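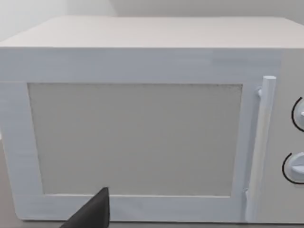

Karthikeyan Kurup wrote in under my last post to say that a man who has owned 16 wedges in his life and can't get up and down with any of them should stop buying wedges. He was polite about it. He also asked why I never write about actually playing golf, as opposed to acquiring the means to do so, and whether the two had been separated at some point by a court.

Fair enough, Karthikeyan. I played on the first of the month, in the club's August Stableford, and I have had a night to think it over.

First, the course, for anyone who doesn't know it. Lirkavon Golf Club sits on what used to be a beet farm, and in a wet spring the farm tries to come back. The front nine is flat and the back nine goes up and over Koskela Hill, which has a sign at the bottom asking carts to use low gear. We don't take carts. We push trolleys, and by the fourteenth tee we are all leaning into them like people trying to start a dead car.

My chipping has been bad since last summer. I don't mean bad in the way low handicappers use the word, where they leave one eight feet short and stare at the club. I mean I hit the ground first, the ball moves about as far as a startled frog, and then I hit the next one across the green at knee height into whatever is over there. On the sixth at Lirkavon, what's over there is a ditch. I have an ongoing relationship with the ditch.

So for the past month I have been using the putter from everywhere. Fringe, fairway, light rough, once from a bare patch behind the ladies' tee on the eleventh. It's legal. It looks terrible. My playing partners go very quiet, the way you do when a relative starts wearing a hat.

The thing is, it mostly works. A bad putt from fifteen yards off the green ends up somewhere you can find it. I went round in the monthly with no chips at all until the sixteenth, and I had 31 points at that stage, which for me is a kind of weather event.

I should say something about the conditions. We'd had no rain for a while and the fairways had gone the color of toast. The ball ran for ages. I hit a drive on the third that I'd normally have described as a disappointing seven wood, and it trundled on past everybody. I said nothing and picked up my tee as though I'd planned for the bounce. Everyone's putter from off the green works when the ground is like that. Ask me again in November, when I'll be trying to roll a ball through soup.

Then the sixteenth. If you've played it you know. Short par four, green up on a shelf, and a bunker in front that was dug by somebody with a grudge. I was in the hollow to the right with the bunker between me and the flag. You can't putt through a bunker. Well, you can, and I gave it more thought than I'd like to admit. I walked around to see how steep the lip was. I crouched. A voice behind me asked if I was looking for something.

Out came the wedge. It's the Clemel, the one I bought in spring after reading a very long forum thread about sole grinds, most of which I didn't understand and some of which I suspect was an argument about something else. It has a wide sole. It's supposed to be forgiving. I took three practice swings, all of them lovely. If they gave points for practice swings I'd be on tour.

The first one went in the bunker. The second, from the bunker, stayed in the bunker. The third came out, and kept coming out, and finished near the seventeenth tee, where a woman waiting to play stepped over it without breaking off her conversation. I picked up. No points. I putted onto the next two greens from absurd distances and finished with 34, two behind the winner in my division, who I'm told had never won anything before and was very nice about it.

Two points. I did the sums in the car park and again at home, and a plain bogey on sixteen with my shot there gets me level with him. Then it goes to countback, and I'd have lost on countback, so I suppose I should let it go. I have not let it go.

Here's what I've been told to do about the chipping, all of it since yesterday afternoon. Weight forward. Weight even, because forward makes you dig. Hands ahead of the ball. Hands level, because ahead makes you dig. Keep the wrists quiet. Let the wrists go. Look at the front of the ball. Look at a spot on the ground past it. Chip one-handed. Chip with my eyes shut, which came from a man who plays off 5, so I tried it on the back lawn, and I'd like to apologize to the shed.

There is also a lesson on offer. The pro over at Sulau does a short game hour, and I have heard good things, mostly from people whose short game was fine before they went. I've been putting off calling. A lesson means hitting bad chips on purpose in front of someone whose job is to watch closely. At least in the monthly everyone is pretending to look at the trees.

What I've decided on for now is a rule. I'll hit 100 chips a week from the same spot by the practice green, with the same club, and I'm not allowed to read anything about chipping while I'm doing it. No videos either. No forum. If I get to 2,000 and I'm still digging up the beet field, I'll ring Sulau and pay the money. By my reckoning that takes me well into winter, so there may be some chipping in a wool hat.

I did the first twenty this evening. The early ones were not great. Numbers nine through fourteen were fine, and then I started thinking about why they were fine.

Karthikeyan, to answer the other part of your comment, no, I haven't sold the old wedges. They're in the garage. One of them has a really nice grip on it and I might take that off and put it on the Clemel, if I can remember how the tape goes.

Posted 2 August 2025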